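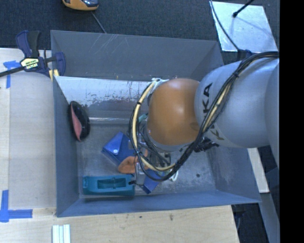

Figure 2. The sorting cell partway through a mixed-bin run, with the KUKA arm reaching into the grey metal bin. The cable bundle loops around the orange joint housing; the gripper is mostly hidden beneath it.

12 min read

4. Can it tidy a bin yet?

I'll start this section with the chore, because the chore is what everyone asks me about. You have a bin of odds and ends. You want each thing picked up, looked at and put where it belongs. My nephew can do it while arguing about dinner. Our arm can do it too, some of the time, and I want to be fair about which times those are.

Figure 2 gives a decent idea of what the arm is up against. There's a glossy black oval thing on its side against the left wall, a blue folded pouch with a snap, something fuzzy and orange-brown overlapping it, and a long teal plastic piece lying flat near the front. We chose the mix for our Drallside trials to be annoying in different ways. Shiny things confuse the depth estimate, soft things change shape when you touch them, and flat things close to a wall leave very little room for fingers.

We ran 200 pick attempts with the mixed set, and 170 of them ended with an object lifted clear of the bin and released at the drop point. That's 85 per cent, and when I first worked it out I was thrilled! Then Hélène Pelletier asked how I'd feel about a dishwasher that left 15 per cent of the plates on the kitchen floor, and I went and made a coffee.

4.1 Where the failures came from

The 30 misses weren't spread evenly. Plain rigid objects in the open part of the bin were close to boring, and we stopped watching them. Most of the trouble came from two situations: fabric lying under something else, and anything thin that had ended up parallel to a wall. With fabric, the fingers tend to close on a fold that looks like an edge, pull it a little way, and lose it. With thin pieces near a wall, the planner (we used Wumeck with its stock collision margins) would often refuse the grasp altogether and go hunting for something easier. We counted a refusal as a miss if the bin still had objects in it. Shiyu Lu thinks that's harsh. I think a person tidying a bin doesn't get to skip the awkward bit.

Overlap deserves its own mention. When two soft objects touch, our segmentation often reads them as one, so the arm aims for the middle of the pair and gets a pinch of each. Sometimes both come up, which the scoring script happily recorded as a success until Sylvie Paquette went through the logs and fixed it. The numbers reported here are from after her fix.

4.2 The cables are part of the problem

Most papers leave this out, so I'll put it in. Cables and a hose take up space. The loop around the housing takes up room of its own, and any plan that treats the arm as a bare set of links is being optimistic. We padded the collision model to allow for the loop, and that padding is one of the reasons the corners of the bin are hard to reach. A tidier dress pack would probably buy back some of the workspace. Nathalie Girard has sketched one, and we hope to test it in November.

The loop also blocks the view from above at the worst possible moment. Just before the fingers close, the fixed camera can't see much of the gripper at all, so the final approach relies on the estimate made before the arm moved in. If an object shifts in between, we don't know until the lift.

4.3 What about at home?

The bin is clamped, the layout is marked out in tape, and the arm's base never moves. A home gives you none of that. We tried a small version of the kitchen-drawer task described by the Clokton group, with 6 object types, and grasping was fine on the rigid ones. Everything around the grasp was the hard part – opening the drawer, noticing it had jammed, deciding whether a thing was rubbish or somebody's treasure. I wouldn't put this system in my own kitchen, and I'm fond of it.

Shop-floor work is a kinder case. If a person tops up the bin and comes by to deal with the leftovers, the arm could take over a good share of dull sorting. Sylvie MacLeod, who spent years on a parts bench, read a draft of this section and said she'd have put up with a helper like that, provided it flagged what it had left behind. Ours doesn't flag anything at present. Adding a plain "couldn't get this one" signal is the next change we plan to make, ahead of any work on the grasp success rate.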